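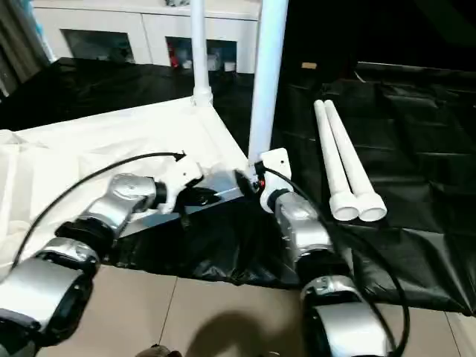
Maltumon to open adult evening college in Gornley this August

PRESS RELEASE
For immediate release
May 2021

Maltumon, the adult education charity, has confirmed that it will open an evening college in the former Fraser Building, Gornley, with the first courses beginning in August. The college will offer 24 part-time courses to residents aged 18 and over, taught on weekday evenings and on Saturday mornings.

The decision follows a public consultation held over the winter, to which 2,710 people replied. Respondents were asked which subjects they would wish to study, at what times they could attend, and what had prevented them from returning to education in the past. The cost of travel was the reason given most often, followed by the lack of classes after six o'clock. Gornley has had no general programme of evening study of its own since the old institute in Mill Lane closed, and residents have had to travel out of the town for most certificated courses.

The programme for the first year includes English and mathematics at all levels up to GCSE, bookkeeping, British Sign Language, Spanish, Welsh, local history, garment repair, food hygiene and an introduction to care work. A short course in writing letters and completing official forms has been added at the request of respondents and will be free of charge to all who enrol.

Fees for other courses will be set at £40 per term. Learners in receipt of means-tested benefits will pay £2 per term, and no learner will be charged for English or mathematics below GCSE level. Fees may be paid in full at enrolment or in monthly instalments. Course books will be lent from the college library and need not be bought.

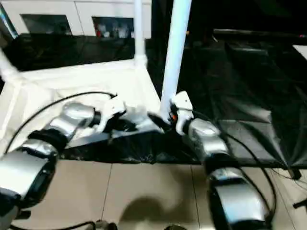

Gladys Llanos welcomed the announcement and said that many people in Gornley had left school early and had waited a long time for a second chance close to home. She added that the timetable had been drawn up with shift workers in mind, and that learners who missed a class would be able to attend the same lesson later in the week wherever a subject was taught twice.

The Fraser Building has been leased to Maltumon for an initial period of ten years. Works to the ground floor are being carried out by Flonduvau, the appointed contractor, and comprise the renewal of the heating, the replacement of the rear windows, a new step-free entrance from Station Road and the fitting out of teaching rooms. The upper floor will be brought into use at a later stage, subject to demand and to the necessary consents. The original staircase and the tiled entrance hall will be retained.

Classes will be held in person. Should public health guidance require it, lessons in languages, English, mathematics and bookkeeping will move online for as long as is necessary, and tutors have been trained accordingly. A small stock of laptops will be available on loan to learners who do not have the use of a computer at home. Practical courses would be paused and the term extended, with no additional fee.

A crèche will operate on Tuesday and Thursday evenings for children aged two and over. Places are limited and must be reserved at the time of enrolment. Parents on the English and mathematics courses will be given priority until the end of the enrolment period, after which any remaining places will be offered to all learners.

Maltumon is also seeking to appoint part-time tutors in bookkeeping, Welsh and British Sign Language. Applicants should hold, or be willing to work towards, a recognised teaching qualification, the cost of which will be met by the charity.

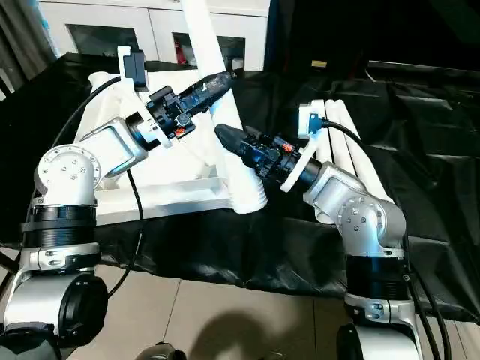
Posts are offered on term-time contracts with paid preparation hours, and interviews will take place before the end of June. Tutors appointed in this round will be expected to attend an induction week ahead of the start of term.

Enrolment will open in the first week of July. Residents may enrol online, by telephone or in person at Gornley Library, where advisers will be present on two afternoons each week. Those who are unsure of the right level may book a short meeting with an adviser before choosing a course. No formal qualifications are required for entry to any course except GCSE mathematics and the second year of bookkeeping, for which a brief written assessment will be set.

A printed prospectus will be delivered to all households in Gornley and the adjoining villages during June. Large-print and audio editions can be requested from the enrolment office. Copies in Polish, Romanian and Urdu will be held at the library and at the health centre.

ENDS

Notes to editors

1. Maltumon is a charity providing part-time education to adults. It is funded by course fees, grants and legacies.

2. The Fraser Building was built as a commercial school and was later used as offices. It stands on the corner of Station Road and Chapel Street, a short walk from Gornley bus station.

3. The full report on the consultation, including the questions asked and a summary of the replies, is available on request from the Maltumon press office.

4. Interviews can be arranged through the press office. Requests to visit the building while works are in progress should be made at least two working days in advance.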